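Delivery thread for anyone following along. We're bringing Valness, a 35 ft sloop, down the coast from Sindstead to Macedo. Boat is new to us, built 1986, longkeel, heavy. I'll post when there's signal.

Left Sindstead on the morning ebb with one reef in and the number three jib. Forecast was southwest 15 to 20 knots, easing by evening. Got 22 at the harbour mouth with a short, steep sea over the bar. She shouldered through it without much fuss. Decks leaked over the quarter berth, as the survey said they would.

The log on the instrument panel read 3158 miles when we cast off. The previous owner had it replaced at some point, so that isn't the boat's full mileage. Writing it here so I've got it somewhere other than the wet notebook.

First afternoon was all to windward. Tacked offshore for three hours, then back in to pick up the headland. She tacks through close to 100 degrees with these sails, maybe worse. The genoa is original or near enough and has the shape of a bedsheet. New headsail goes to the top of the list.

A couple of people asked about the windvane. It's a Zerkar, the old servo-pendulum model with the plywood blade. It steered from the second hour and we only touched the tiller for traffic. It wanders downwind if you carry too much main. Reef early and it settles.

Wind dropped out at dusk as promised. Motored four hours at 2000 revs, making a bit over five knots. Oil pressure steady. Temperature crept up once, so I throttled back and checked the raw water strainer. Weed. Cleared it and carried on.

Night watches are three on, three off with two of us aboard. Next time I'd take a third. You can do two nights like that and still make decent decisions. I wouldn't want to do four.

Galley notes, as I was asked. Porridge, rice, tinned chilli, more rice. Everything eaten from deep bowls, no plates. The stove gimbals are stiff and need new bushings. Kettle only half filled in any sea.

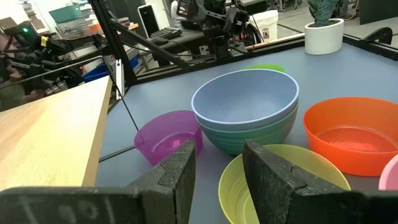

Plastic bowls, assorted colours.

Second day was better sailing. Wind went northwest before breakfast and we had the sheets eased for the first time. Full main, genoa, seven knots over the ground with the tide under us. Sun out long enough to dry the foulies on the rail.

Passed inside the islands at slack water. I'd planned to go outside, which adds nine miles, but we were early and the visibility was good. The chart shows plenty of depth if you keep the beacon to port until the church opens up. Least we saw on the sounder was 6 metres.

Problem of the day: mainsheet traveller car. One of the bearings let go in a gybe and spat plastic balls all over the cockpit. Lashed the car on centreline and used the vang for the rest of the trip. Not elegant but it held.

To the person asking what she cost: the boat was cheap. The rig was not. I've set aside 4000 for standing rigging and sails this winter and I expect to go past it. The insurer wants the rigging done before they'll cover us offshore, fair enough at this age.

Came into Macedo just after midnight on the second night. The leading lights are hard to pick out against the town, so go slow and trust the bearing. Picked up a visitors' mooring on the second try and slept for nine hours.

Work list so far: rebed the stanchions on the starboard side, traveller car, stove bushings, headsail, impeller, masthead light (flickers). Then the chainplates, which I want out and looked at properly.

She comes ashore in Macedo next week. Plan is to relaunch in spring and have her ready for the two-handed race in August. Entry form is filled in but not sent. I'll post the chainplates once they're out.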